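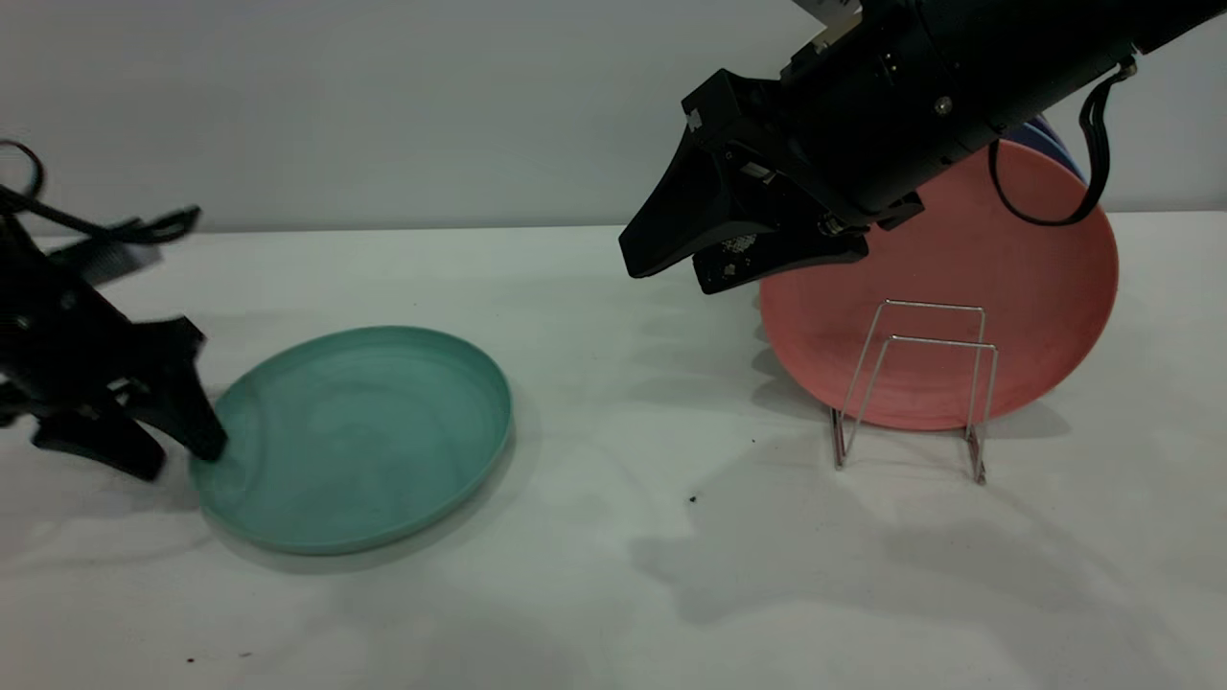

How to Trace the History of an Old Mill Site

Posted May 27, 2023

I get a lot of email about the Rulgate mill, and most of it comes down to the same question. How did you find all that out when there's nothing left but a wall and a ditch? So I'm finally writing up the way I do it. I'm no professor, I just like old mills (a lot), and I learned most of this by doing it in the wrong order first. If you have a mill ruin near you, or even just a road called Mill Road with no mill on it, you can follow along.

What you'll need

A notebook, a folder on your computer, a printout of a modern map of the area, and colored pencils. A library card helps. Plan on spending very little money, unless you get hooked on ordering deed copies, in which case good luck to you.

Step 1: Write down the story everybody tells

Start with the legend, even if it sounds silly. At Rulgate the story goes that a miller called Tunell buried his savings under the wheel pit the night before the flood and that you can hear the stones turning in February. I've stood out there in February and heard a creek. But write it all down anyway, and write down who told you and where they heard it. Stories hang on to names and families long after the dates have gone fuzzy, and Tunell turned out to be a real person with a real deed. No word on the savings.

Keep this page separate from everything else. You'll come back to it at the end with a pencil and mark what you could back up.

Step 2: Get the site onto a map

Find your mill on the modern map and mark it. Then go hunting for older maps of the same stretch of water. County maps from the 1800s are the best place to look, and lots of them have been scanned. Mills were often labeled with the owner's name or with little abbreviations like G.M. for gristmill and S.M. for sawmill. Don't mix those up like I did! I spent a whole winter telling people Rulgate was a gristmill for its entire life, and then I found a map that plainly said S.M. It had been both, one after the other.

Once you have two or three old maps, trace the creek from each one onto the same sheet in a different color. Creeks move. Roads move even more. Ours has shifted far enough that the old ford is now in the middle of a hayfield, and I would never have guessed it from walking the bank.

Step 3: Work the deeds backward

This is the slow part, and it's my favorite. Go to the county office where land records are kept and start with the current owner. Find the deed by which they got the land, see who sold it to them, look up that person, and keep going. Each deed usually points at the one before it with a book and page number.

Copy down these things every time, even when you're tired:

Book and page number
Date signed and date recorded (they can be years apart)
Buyer and seller, spelled exactly the way the clerk spelled them
Anything about water, dams, races, ponds or "mill privileges"

That last one is gold. A mill privilege is the right to use the water, and it could be sold separately from the land under your feet. If your chain of deeds suddenly goes quiet about the mill, look for a second deed from the same few years. I followed the Rulgate land through 13 deeds and lost the mill at the ninth, and it took me ages to find that the water rights had gone to a man named Stamatopoulos while the fields stayed with the Alby family.

Spellings will drive you a little nuts. Tunell shows up in our books as Tunnel, Tunnell, Tonell and once, gloriously, Funnel. Check the index under every version you can think of, and then under the ones you can't (flip the first letter, drop a letter, double a letter).

Step 4: Look for the mill at work

Deeds tell you who owned the place, but they won't tell you if anybody was grinding corn there. For that, try old tax lists, account books, court cases and newspapers. Millers sued each other constantly over dams. If someone raised a dam a foot and flooded a neighbor's meadow, there's a good chance a judge heard all about it, with witnesses describing the whole building for you free of charge.

My best find was an account book with 1,207 entries in it, one line per customer visit, with what they brought and what they paid. I typed up every one. It was tedious and I'd do it again tomorrow. You could see the dry summers in it, with weeks and weeks of no grinding at all.

Search newspapers by the name of the creek as well as the name of the mill. The mill's name changed with each owner. The creek's never did.

Step 5: Go and look, with permission

Ask the landowner first. I can't say that loudly enough. I write a short letter, say who I am and what I'm after, and offer them a copy of whatever I find. Most people are thrilled.

Go in late winter when the leaves are down and the snakes are asleep. Look for the race, the channel that carried water to the wheel. It'll look like a ditch that runs along the side of the slope instead of down it. Follow it both ways: upstream should bring you to the dam site, downstream to the wheel pit. Ours is 40 paces from the road and I'd driven past it for years.

Take photos with something for scale, sketch what you see, and leave everything where it is. No digging, no pocketing nails. If you spot a millstone, write down its location and let it be.

Step 6: Get somebody else to read it

Before you put anything online, hand it to a person who'll argue with you. Mine is Despina Chrysikopoulos, who read my first draft and sent it back with a question mark next to nearly every date. She was right about most of them, too. I had been treating "built before" and "built in" as the same thing.

Then write it up short. Mine came to 2,000 words with the sources listed at the end, and that's the version the library has. The long version lives in a box under my desk.

A few odds and ends

If the courthouse burned, try neighboring counties, church records and family papers. Ask at the desk too, as copies do turn up.

Don't trust a date painted on a sign until you know who painted it.

Scan your notes. I lost a notebook in the creek once, and it had the whole Alby chain in it.

If you get stuck on a deed word you can't read, leave a comment with the words on either side of it and I'll have a go.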